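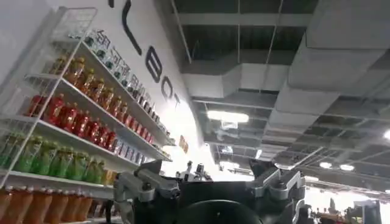

4.2 Working with the Bamesow kit

We enjoyed this part of the review enormously. The Bamesow two-finger kit costs less than any other arm we tried at Budiswood, and its wrist camera needs no extra wiring - a real favour to small labs.
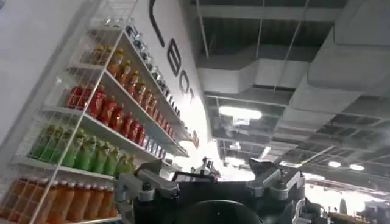

Shelf and laundry tasks share one set of controls, so new operators learned both in 2 sessions. We logged 135 trials. 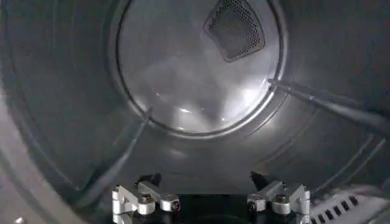
Dexter Baptiste argued that we should weigh spare parts more heavily, as fingertips wear out first. We agree, and have added them to the scoring.

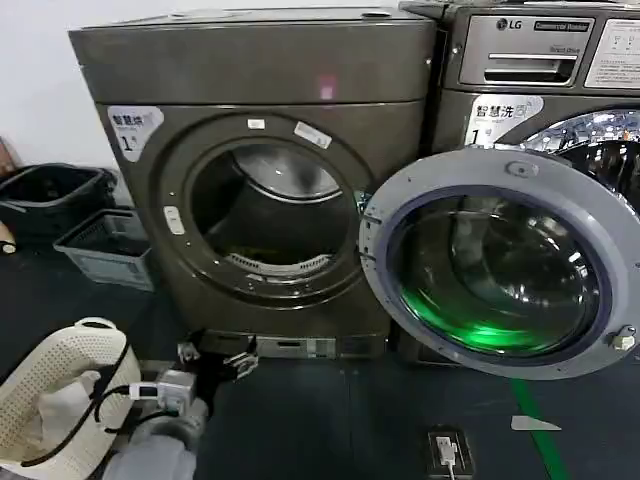 Figure 2. Gripper near the dryer's bottom panel, with the LG washer door open.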